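In Praise of the Slow Train

September 18, 2024

My sister flew home from our trip in a little under 2 hours. I took the trains, with five changes and a night in Plikau, and I got back a full day after she did. She had already done her laundry. I would still do it my way again tomorrow, and I want to make the case for it, because I think a lot of people who love travel have talked themselves out of the best part.

The best part is the getting there! I know how that sounds. I used to roll my eyes at it too. But think back over your last few vacations and ask how much you remember of the flights. I remember a sandwich. From the train between Millico and Plikau I remember a river that kept switching sides on us, a boy who got on with a cello and got off at a stop with no visible houses, and a long stretch of plum orchards where the conductor came through and opened the windows herself so we could smell them.

You also learn where things are. I had been to that part of the world before, by plane, and I could not have told you that Millico sits on high ground or that the land drops away so fast once you leave it. A plane hands you a set of cities with nothing in between. On the train you watch the roofs go from slate to red tile, and somewhere along the way the station signs pick up a second language, and by the time you get off you have some idea how one place turns into the next.

Now, the objections. It costs more, people say. Sometimes it does. My tickets came to 150 euros, and my sister paid less than that for her seat, though she paid again for her suitcase and again for the bus to the airport. I won't pretend I came out ahead once you add the hotel. But the hotel was in Plikau, where I had never planned to go, and where I ate the best dumplings of my life at a counter across from the station. I count that as part of the trip.

The other objection is time, and this one I take seriously. Not everybody has a spare day. If you get one week off and you have kids with you, fly, and enjoy it. My argument is with people like me, who had the day and never thought of spending it this way.

I owe my own conversion to Veerle Nijs, who was in the seat across from mine on a night train years ago, one rainy November. She was on her way to Vanhove to see her brother and she had the whole line in her head - which side to sit on for the lake, which stop had decent coffee, how long you could stand on the platform at Wuvov before the whistle blew. She traveled with one small bag and a thermos. I asked her if she ever got bored and she thought about it for quite a while and said she got sleepy.
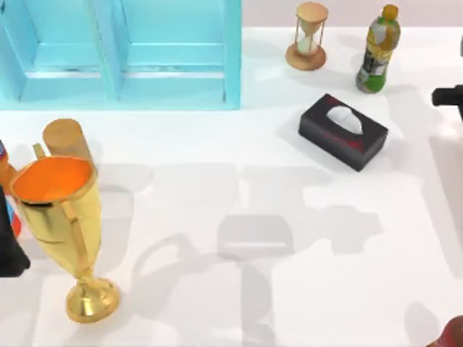

I have borrowed most of her habits since then. I sit on the left going south. I bring food that doesn't need a fork. I look up two or three towns along the way before I leave, so that if a connection falls apart I already know where I'd like to be stuck. That last one has changed how I feel about delays more than anything else. When the evening train out of Wuvov was canceled on this trip, half the platform was on the phone complaining and I was happily walking uphill to see the old customs house, which has 1,226 painted tiles on its front, according to the plaque, and a cat asleep in the doorway.

So if you have a trip coming up and any slack in it at all, try one leg by rail. Pick the slower train if there's a choice. Take the window seat, bring plums if they're in season, and leave the book in your bag for the first hour - you can always get it out later.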